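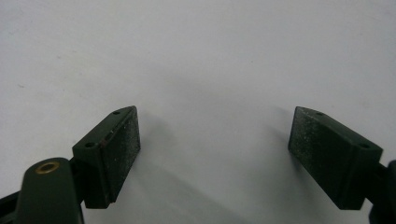

Skolow community boards > Hand-held grippers > Gathering demonstrations

How many goes before you stop?

wendwood_osian
Evening all. Osian Maddocks here, for those who remember me from the old board. I've been collecting examples for a small model that's meant to pick up clothes pegs and drop them in a tub, and as of teatime I've got 1,075 recorded by hand. My wrist would like me to stop. The trouble is that nearly all of them are on the same pale tabletop, and I can't decide whether to carry on there until it's properly solid or start again on different surfaces. What would you do? I'm using the green fingers with the gritty pads, if that matters.

carys_l
Hello Osian, lovely to see you back! I'd move now, I really would. I did 3,012 on one bench last August (I had the radio on and got rather carried away) and the thing was a marvel on that bench and hopeless on my kitchen worktop. Even a tea towel thrown down would help. Do 30 or so on each new surface and see how it behaves before you do any more.

montes_fan
Have to disagree with Carys a bit, sorry! If the grasp itself isn't reliable on the plain table, changing the background only muddies things. I'd get it picking up pegs nine times out of ten first, then go wandering round the house. Otherwise you'll never know which problem you're looking at.

carys_l
That's fair for somebody with 50 examples, but he's got over a thousand of the things, bless him. If it can't do a peg by now, more of the same won't cure it.

nilholm_bench
Can I put in a word for the boring bits? Do you start every go with the fingers wide open? I used to begin wherever my hand happened to be, half shut as often as not, and I ended up with a model that dithered terribly over the first second. Starting open and keeping still for a moment sorted most of it out for me. And give the pads a wipe with a dry brush between batches, as grit like that holds on to dust something rotten.

montes_fan
I don't bother with the brush, personally. Dusty pads are what it'll have in real life.

wendwood_osian
Thank you all, this is very kind. I do start open, mostly, though I'll own up to a few lazy ones towards the end of an evening. I'm going to train on what I've got tonight, so that's montes_fan's test done, and then try Carys's 30 on the tea towel and 30 on the ironing board. I'll keep the 2 sets in separate folders so I can leave one out if it makes things worse.

carys_l
Do the ironing board last, the cover on mine rucks up and it's maddening. Let us know how you get on!

Related threads
Pegs, pens and other thin things
Labelling failed goes: keep or bin?
Nilholm pads wearing smooth at the corners
Sore wrists and how to hold the handle

Contact the moderators | © Skolow community boards | Back to top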